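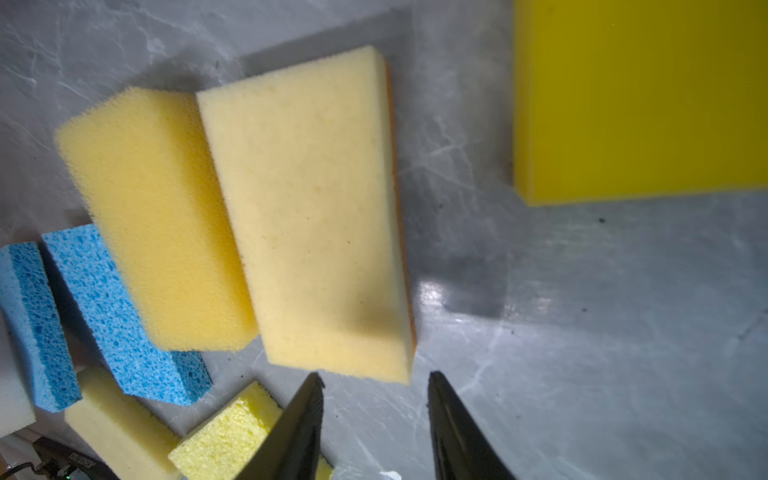
Grinow will change how it sorts used foam at its household goods recovery site from January, following a trial that tested small cleaning items separately from mattress and furniture foam. Kitchen and bath sponges have until now gone into the mixed residue stream. The difficulty is construction: a plain block of yellow foam can be shredded as it is, while a cream sponge with a thin orange layer along one side may combine two materials that need different handling. Under the new procedure, anything with a visible second layer goes to a separate bin.

3 min read

The trial processed 612 kilograms of foam, collected through drop-off points in Ojala and Staser. Material was dried, passed through a magnet and cut to a nominal 18 mm before baling.

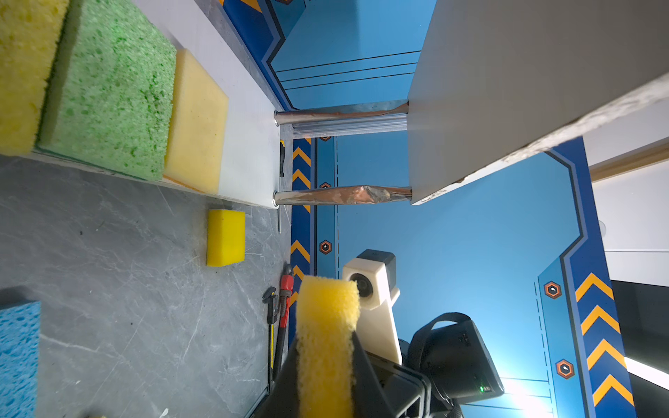 Moisture was the main cause of rejected bales, according to process engineer Fernanda Sampaio. "Foam that arrives damp adds weight and clogs the cutter," she said. "We now hold every load for 40 hours before it goes near the line."

The shredded output is sold as filler for packaging and carpet underlay. Layered items are held in storage until a separation method is approved - a decision is expected after the first quarter.

We use cookies to improve your experience. By continuing to browse, you accept our cookie policy.

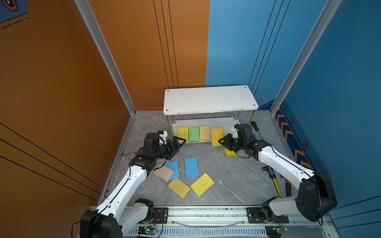 Ultero, which supplies the cutting line, has fitted a slower feed roller to reduce dust. Clementina Lobo, who manages the contract for Ultero, said the roller lowers throughput but keeps particle size within the buyer's limits. The line is rated at 4000 kilograms per week. 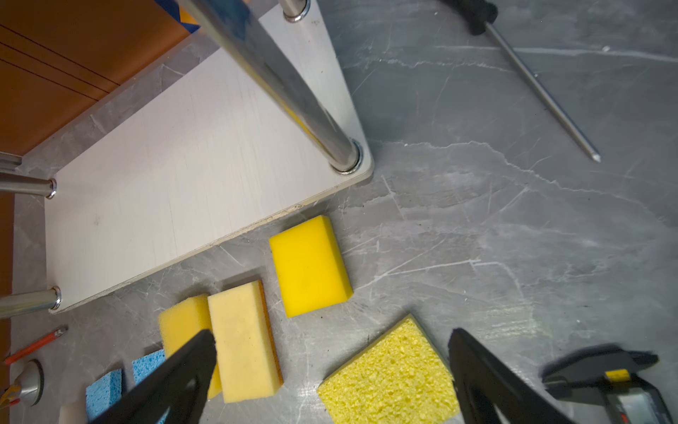

Drop-off hours remain unchanged, with the last collection on Friday afternoon. Residents are asked to rinse and dry items first and to keep metal scourers out of the foam containers.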